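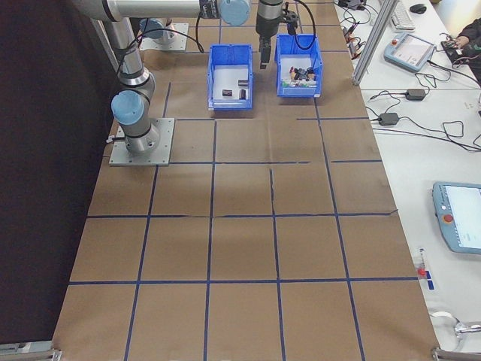 Brown kraft paper as a work surface, a thread. I have covered a lot of big tables this way and people keep asking how I lay it out, so I'm putting it in one place.

1/ Start with the paper. I buy the 900 mm rolls and run two lengths side by side. One wide sheet would be nicer but the wide rolls are heavy and the shop in Destavdale stopped carrying them in August.

2/ Let it sit flat overnight before you tape anything. Paper straight off the roll wants to curl back up. I put books on the corners.

3/ Overlap the sheets a little. If you butt them edge to edge you get a gap sooner or later and small parts find it.

4/ The grid. Dark blue tape on brown paper shows up well from anywhere in the room. I tried white tape once and it looked dirty in no time. Black was hard to see under a desk lamp.

5/ Measure from one long edge only. If you measure from both sides you end up with one strange narrow column in the middle and you will look at it every day.

6/ Lay all the long strips first, then the short ones across. Press down with the side of your hand. Don't pull the tape as you go or it will shrink back and lift at the ends.

7/ Tape crosses the seams badly. Where one sheet goes over another, the strip tends to break or go a bit crooked. I used to redo these. Now I leave them. The cells only have to be good enough to say "this goes here."

8/ Cost, for those who asked: 17 dollars in paper and tape the last time I did a table this size. The bins are extra.

9/ About bins. I like the blue plastic ones with the slanted open front. You can see in from a standing position and get a hand in without knocking the back. They also stack when you're done for the day.

10/ Two is enough for sorting small stuff. One for the mixed pile, one for what you've picked out. When I put out a third it turned into a junk bin.

11/ Put them at the far end of the table, next to each other. The near cells stay free for laying things out.

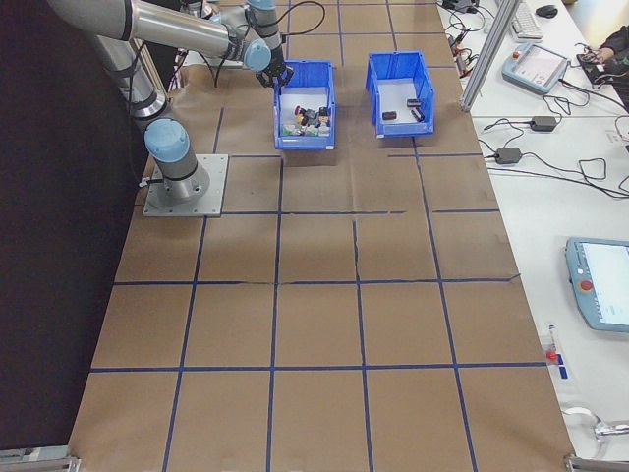
Little toy figures on the left, dark pieces on the right.

12/ A pale bin floor helps a lot with dark parts. Small black blocks disappear in a deep blue bin. A piece of white card cut to fit does the job.

13/ Colorful things can stay in a heap. You'll find the red one without trying. It's the plain dark ones that need room between them.

14/ Creases. You will get them, mostly down the middle where people lean. A warm iron through a dish towel takes out the small ones. The jagged ones are there for good.

15/ Keep the keyboard and mouse on a different table if you have one. Cables too, as far as you can. They drag on the tape and lift the corners.

16/ When a strip goes, cut it out with a blade at the nearest crossing and patch that one section. Pulling up the whole line takes the top layer of paper with it - I have done this more than once.

17/ Somebody asked if a printed mat is better. Probably, if your layout never changes. Mine changes every few weeks and paper goes in the recycling once the tape is cut away.

Replies are open if you have a better way to do the seams.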